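How Does a Robot Learn to Tidy Up a Chess Set?

Have you ever finished a long game of chess and then had to pick up all the pieces before supper? You probably did it while thinking about something else, like whether there would be dessert. Your fingers just knew what to do. A robot's fingers don't know anything at all until somebody teaches them, and the teaching is the part we want to tell you about.

At the Skorkolora workshop there is a robot arm called Karach. It has one hand with two fingers, and the fingers can do only two things: open and close. (Try picking up a pencil with just your thumb and one finger, and keep your wrist stiff. That's a bit what it's like to be Karach!) Close to the hand there is a little camera, so the robot sees whatever its own hand is reaching toward.

Now, you might think the way to teach a robot is to write it a very long list of rules. People did try that for years and years, and it works well enough when everything stays in the same spot. But chess pieces roll. They bump into each other and land on their sides, and a pawn lying down needs to be grabbed differently from a pawn standing up. You would be writing rules until your hair turned gray.

So the team used another way, called learning from examples. A person moves the arm through the job, slowly and kindly, while the camera watches and the computer remembers. Each try is called a demonstration. The program that studies them all is named Kodikara, and it looks for patterns, a little like the way you learned to tie your shoes by watching a grown-up do it over and over (and over).

Here is what they found. After 4 demonstrations, Karach mostly pinched the air. After 16, it could lift a piece that was lying all by itself. After 63, it could often pull one out of a crowd, even when the others were leaning on it. Three kinds of mistakes kept coming back, though. Sometimes it closed its fingers too soon, sometimes it grabbed two pieces together, and sometimes it nudged a piece into a corner and couldn't get it out again.

The mistakes were useful, too. The team saved every one and gave Kodikara extra lessons on just those tricky moments, with the pieces dropped in a new jumble each time. Next they want to try the Jotov blocks, which have flat sides and don't roll away, but do like to stack up in awkward heaps. 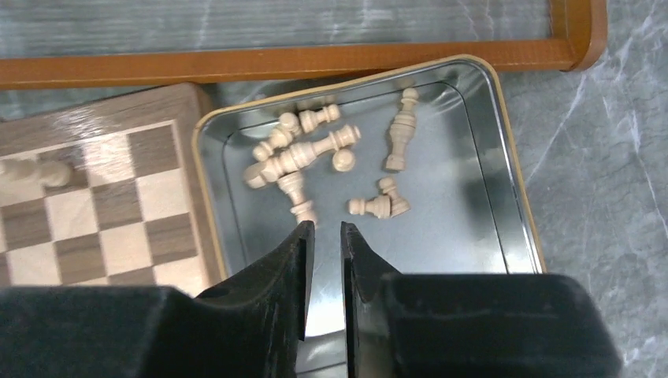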